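Laborbuch Zweiarmplatz, Projekt Remard
18. Januar 2018
Eintrag: Kyrylo Stasiv

Endlich steht die Hausregel für den Zweiarmplatz! Wir haben den Vormittag gebraucht, um aus den verstreuten Zetteln eine Fassung zu machen, die man am Platz auch lesen mag. Die alte Version von Drurach hatte 13 Seiten und war für eine eingezäunte Zelle geschrieben. Unsere hat jetzt 4 und geht vom Tisch aus, an dem wir wirklich arbeiten.

Geregelt ist ab sofort:

Startpose. Beide Arme stehen vor der Tischkante, Greifer offen, bevor jemand etwas auf die Matte legt. Kein Umräumen bei laufendem Programm, auch nicht „nur kurz die Tüte geraderücken“.

Kabel. Die Greiferkabel bekommen so viel Schlaufe, dass das Handgelenk voll durchdrehen kann. Vor jedem Durchgang einmal mit dem Auge abfahren. Liegt ein Kabel auf der Matte, gehört es ins Protokoll.

Lampe und Softbox. Standfuß der Lampe bleibt links, Lampenkabel nach hinten oder zur Seite weg. Wer das Licht verstellt, trägt die Uhrzeit ein.

Gegenstände. Grundaufbau ist Lampe, Matte, Tragetasche rechts. Schüssel und Verpacktes kommen nach Liste dazu. Was hinten an der Kante liegt (Klebeband, Kleinkram), zählt nicht zum Versuch und wird nicht angefahren.

Benennung. Durchgänge heißen nach Aufgabe und laufender Nummer, ohne Initialen. Wir sind bei 34, und bei den ersten paar weiß kein Mensch mehr, was „ks_neu2“ war. Ich auch nicht.

Bin richtig froh über den Punkt mit der Tasche. Die silberne Isolierfolie war für mich immer Nebensache, aber beim Ablegen entscheidet der Rand über alles! Deshalb steht jetzt drin: Öffnung vor dem Start von Hand aufziehen, Henkel so legen, dass er nicht über die Öffnung fällt, erst dann Freigabe.

Dazu drei Ansichten vom Platz, gehen so in den Anhang der Regel:
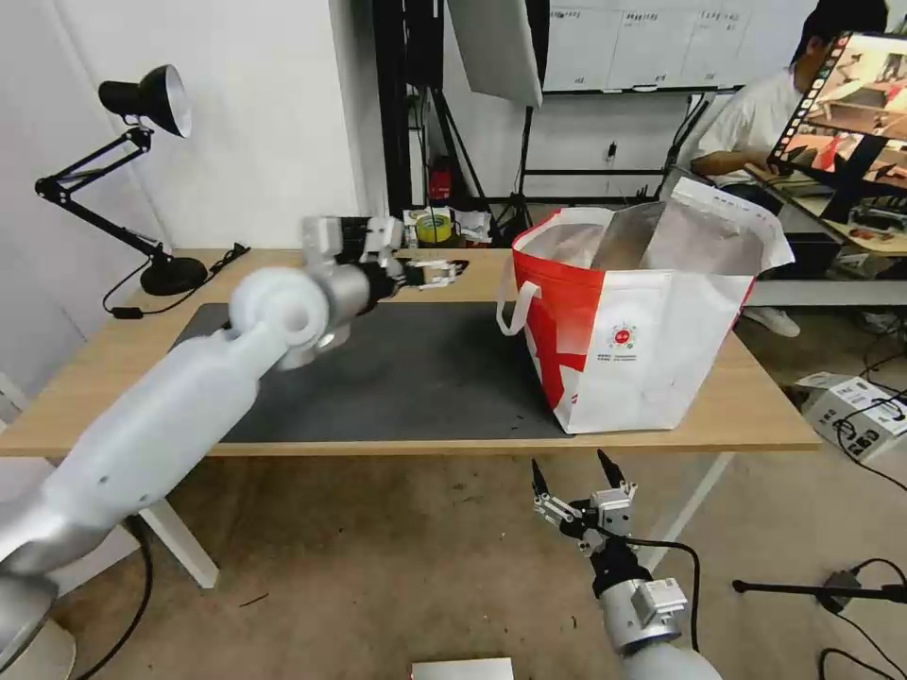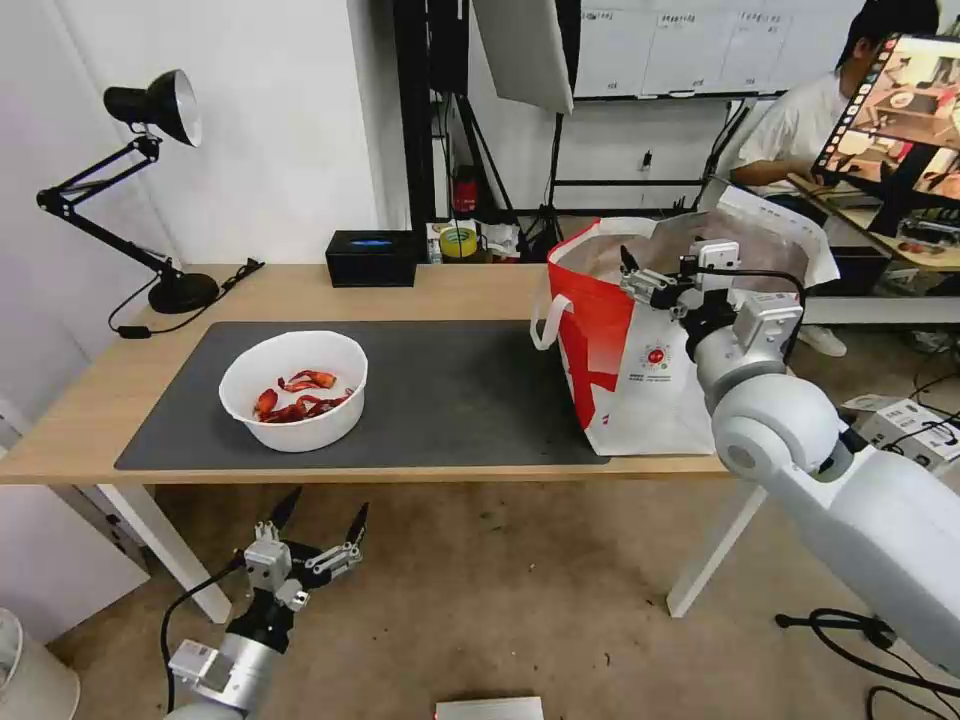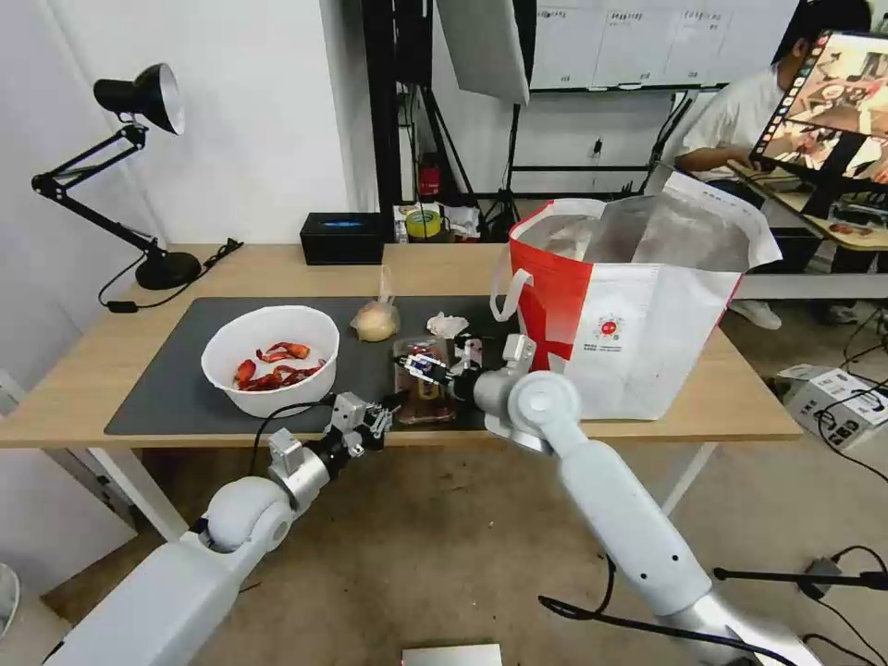 Offen

Die Grenze für die Greifkraft bei Folienverpackung fehlt noch. Im Entwurf von Mulcahy steht ein Wert für Karton, der hilft uns bei Brötchen im Beutel wenig. Ich würde das gern selbst messen, Probekörper sind bei Ultent bestellt und sollen im Februar kommen.

Protokollintervall: Vorschlag 2000 ms für die Statuszeile, Kontaktereignisse sofort. Bitte Einspruch hier drunter schreiben, wenn das jemandem zu grob ist.

Ausdruck der neuen Fassung hängt neben dem Rechner, die alte bitte wegwerfen.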